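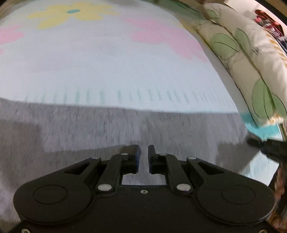 Grey fabric, heathered weave.

Print this page | E-mail this article

My doctor's office in Edbridge now hands out a gratitude worksheet with the blood pressure results. Eleven lines, to be filled in before bed. I have filled in mine for most of the past year, and I would like to register a doubt.

The doubt is about what the list is for. The workshop I attended in Pusberg last July cost $216, and the leader told us gratitude would lower our stress, mend our sleep and make us better company. Maybe so. She mentioned a study with 600 people in it but couldn't say who ran it, or what the other half were doing while the lucky half wrote their lists. When I asked, I was invited to notice my resistance.

I noticed it. It's still there.

Being thankful is an old habit, and in most of the places it comes from, it was pointed at somebody. You thanked God, or your mother, or the neighbor who brought soup. The worksheet version points at nothing much. I write "warm bed" and "good coffee," and the thanks go into a drawer. On bad days it's worse – I catch myself hunting for something nice to put down so I can stop thinking about a thing that ought to bother me.
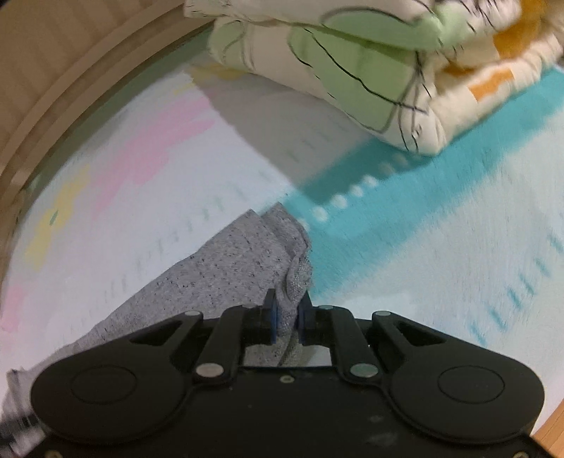
Nomvula Venter, who read a draft, thinks I'm asking too much of a piece of paper. Her view is that the list was never meant to fix anything, and that a person who has written "good coffee" 101 times may at least start tasting it.

I can't rule that out. But I'd want to hear it from someone who had quit the list for a month and missed it. I quit three weeks ago. So far I've written two thank-you letters, and I'm sleeping the same as ever.

E-mail this article | Print this page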